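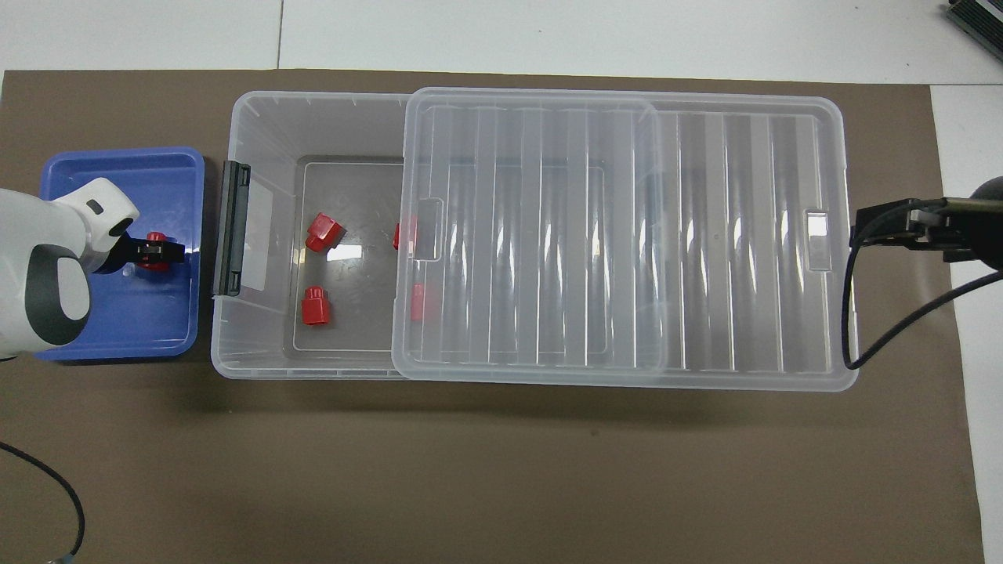
The case for buying less storage

10 Oct 2025

Every fall my inbox fills up with people who want to sell me bins. I keep a small sewing and repair room at the back of the house, so I'm on every list going. This year it's Kirnetti, a company out of Branddale that makes stackable drawers and would like me to know that the average hobbyist owns 1,371 small parts. Who counted? The email doesn't say. I wrote back and asked, and got a coupon.

I have bought a lot of storage over the years. Pegboard, jars with magnetic lids, a rolling cart with one wheel that never touched the floor. Each time I was sure this would be the thing that got me to finish the quilt. The quilt is still in a pillowcase.

What bothers me is the order these companies want you to do things in. First you buy the system, then you sort, and then at some later point you sew on the button. I've come to think the sorting is mostly a way to put off the button. My neighbor Hortensia Mansilla has mended clothes for money since before I moved here and keeps her whole business in a cookie tin and two shoeboxes. She finds a matching thread faster than I can open the right drawer. I asked her once if she'd ever wanted something bigger and she asked me what for.

I did try to be fair about it. In February I borrowed a labeling app called Fastier, which promises you'll never lose anything again if you log every item you own. I logged buttons, snaps and bobbins for 3 evenings and then I stopped. Could I find the bobbins after that? Sure. I could find them before, too. They were next to the machine.

Ott Dzene left a comment on my last post saying I'm being unfair and that his Laur cabinet changed how he works. Maybe so. He fixes watches, and I can see wanting a place for every screw when the screws are that small. But he also says he spent a month setting it up, and I'd like to hear from him again in a year. People tend to report back on these things while the labels are still straight.

The Kirnetti starter set is $452, by the way. That's before the dividers, which you will need, since the drawers come as one open box each. For that money I could pay Hortensia to finish the quilt and take her to lunch.

So no, I won't be using the coupon. I gave away 6 empty organizers last weekend and the only thing I've missed is the one with the handle, because I was using it to prop the window open.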